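How to Pack Snacks for a Long Train Ride
By Salma Soliman
Updated February 8, 2024

Food on the Nultisbridge line is limited to a cart that comes through when it comes through. If you are riding the full 876 miles, you should bring your own. The method below works for one adult and scales up easily for a family.

What you need

A soft cooler bag that fits under the seat
Two small ice packs
Containers with tight lids
A cloth napkin
A trash bag
A refillable water bottle

Step 1. Plan by meal

Write down the hours you will be on the train and mark where meals fall. Add one snack between each pair of meals. People tend to pack too many sweets and too little that fills them up, so start with bread, crackers, cheese or boiled eggs and fill in from there.

Step 2. Check the temperature rules

Cold food should stay below 40 degrees. A soft cooler with two frozen packs will usually get you through the first afternoon, but do not count on it overnight. Eat meat, eggs and soft cheese on the first day. Keep nuts, dried fruit and crackers for the second.

Step 3. Leave out the smelly things

Tuna, hard-boiled eggs past the first few hours and anything with raw onion will bother the people near you. Strong cheese is the same. Chips are fine in a container but loud in the bag.

Step 4. Lay everything out the night before

Put the dry food and fruit on a bed or table before any of it goes in a bag. It is easier to spot what is missing. Small fruit with its own peel, like a mandarin, needs no container, and rice cakes should go near the top where they will not get crushed.

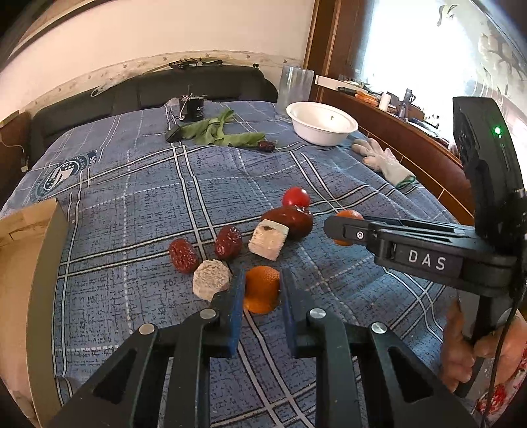 Step 5. Pack in the order you will eat

Second-day food goes at the bottom. Ice packs go against the first-day food. The napkin goes on top so you can reach it without unpacking.

Step 6. Keep one snack in your coat

Boarding at Fledow can be slow, and your bag may end up on the rack for the first hour. A granola bar in a pocket takes care of that.

Notes

Fill your water bottle after you pass the ticket gate.
In April the heating is often still on, so chocolate is better left at home.
Tie the trash bag to the seat hook and empty it at the longer stops.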